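Week 2: Serving Sizes and the Home Table
Plolley Community Kitchen Course, handout for July 2, 2020 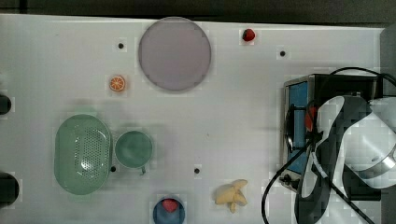
Before you come along
Welcome back, everyone! Last week we got a bit carried away with labels (my fault, I do love a label), so do finish the Dirkum reading when you have a quiet moment. For homework, please weigh out 300 grams of cooked rice at home, pop it on your usual dinner plate and jot down how many people you'd happily feed with it. Bring your notes and a favourite bowl.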